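**Reviving an old cotton bedspread without ruining the colours?**

Posted by *Lamont* in Laundry & Linens

I picked up a flowery double bedspread at the Prudov market in May and I love it to bits! It smells of someone's loft though, and the background has gone a bit yellow along the folds. The label just says cotton. Can I put it through the machine, or is this a job for the bath? I don't want the reds bleeding into the pale bits.

---

*Brutix*

Oh, lucky you -- old printed cotton is lovely stuff and usually tougher than it looks. Test it first. Wet a corner on the back, press a white hanky on it for a minute and see what comes off. If the hanky stays white, you're nearly home.

Then the bath, cool water, a small scoop of plain soap flakes. Push it down, leave it for up to 3 hours, swish now and again. The water will go the colour of tea and it's so satisfying! Drain, refill, and keep going till it runs clear. Mine took most of a Monday. 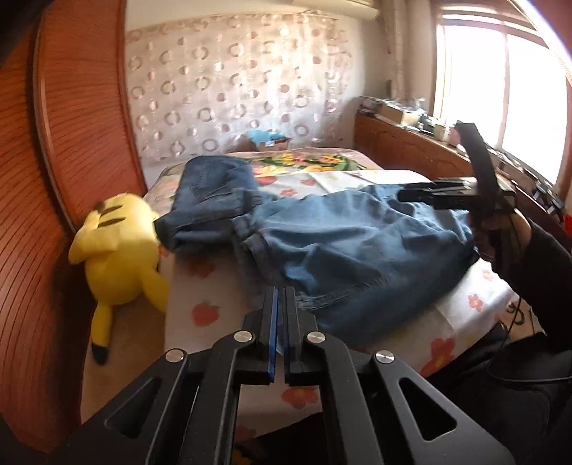 *Orange-red flowers on pink and white, with the busier floral band up by the head of the bed.*

Don't wring it whatever you do. Roll it in towels, kneel on the roll, then dry it flat over two airers out of the sun. Iron on the back while it's still a touch damp and the print comes up beautifully.

---

*Nuler*

Machine is fine. I do mine at 30 with a colour catcher.

---

*teapot79*

I'd go with the bath as well, mainly for the weight. A wet double is a beast and my old washer walked halfway across the kitchen with one in it. For the yellow folds, try oxygen bleach (the powder sort, never chlorine) in a bucket with just the creased part dipped in, and do the hanky test again with that mixed up, as some reds that are happy in soap will run in bleach.

The loft smell goes with fresh air more than anything. Two breezy afternoons on the line did it for me -- and store it rolled, so you don't get the same creases back!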